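Keeping White Walls White
Clodcombe House Notes – Walls, Ceilings and Trim

White paint shows everything. Most marks come off if you start with the mildest method and stop as soon as it works. The tips below are for ordinary water-based wall paint. If you have limewash or an old distemper finish, don't use water on it at all.

Dusting first

Dust the wall before any liquid goes near it. Dust plus water makes gray streaks, and the streaks are harder to remove than the dust. Use a clean flat mop head or an old cotton T-shirt wrapped around a broom. Work from the top down and shake the cloth outside often. Corners near the ceiling and the strip above each radiator need it most.

Do this twice a year. March is a good time for the first round, when the heating has been running for months.

Washing

Mix a small squirt of dish soap into a bucket of warm water and have a second bucket of plain water for rinsing. Wring the sponge until it no longer drips. Wash from the bottom up, then rinse from the top down. Dirty water running over a dry wall leaves lines that soak in, while on a wall that is already damp it wipes away.

Flat paint will not take much rubbing. Eggshell and satin are more forgiving. If you don't know what you have, rub a spot behind a door with a damp white cloth. If paint comes off on the cloth, stick to dry methods.

Scuffs and marks

Pencil: a soft white eraser, used lightly. Pink erasers can leave color behind.

Black shoe scuffs: a dab of baking soda on a damp cloth. Rinse it off afterward or it dries to a powder.

Grease near the stove: dish soap, left on for 2 minutes, then rinsed. Repeat before you try anything stronger.

Crayon: warm the mark with a hair dryer on low and blot with a paper towel. What is left usually washes off with soap.

Melamine sponges work on nearly everything, but they are a fine abrasive and will leave a shiny patch on flat paint. Halfdan Hafstein, who wrote the first version of this page, took one to the hallway at number 30 and had to repaint the whole wall from corner to corner.

Touching up

Keep a jar of the original paint, filled to the top so there is little air in it. Write the room, the brand and the shade on the lid. We write the month on as well.

Apply touch-ups with whatever the wall was painted with. A brushed patch on a rolled wall will catch the light no matter how good the match is. For small nicks a scrap of foam is enough – dab it and leave it alone. Paint more than a few years old has likely shifted in color on the wall, so try it behind furniture first.

Large rooms

An open-plan room is harder to touch up than a small one. There are fewer corners to stop at, and daylight coming along a long wall picks out every patch. Look at the wall from the side at 8 in the morning and again late in the afternoon before deciding it needs work.
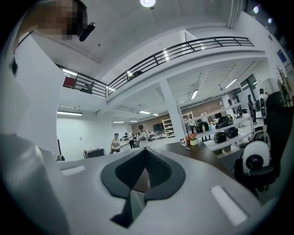 White walls and ceilings in a large, bright open-plan room.

If you repaint, do the ceiling first, then the walls, then the trim. Buy all the paint at once and mix the cans together in one big bucket, as two cans of the same white can differ slightly. Keep a wet edge and don't stop for lunch halfway across a wall.

Yellow patches

Yellowing around a ceiling light is often smoke or cooking film and may wash off. A brown-edged ring is more often water. Find the leak and let the plaster dry fully, then use a stain-blocking primer before the top coat. Ordinary white will let the ring come back through, even after 3 coats.

Next page: Cleaning window tracks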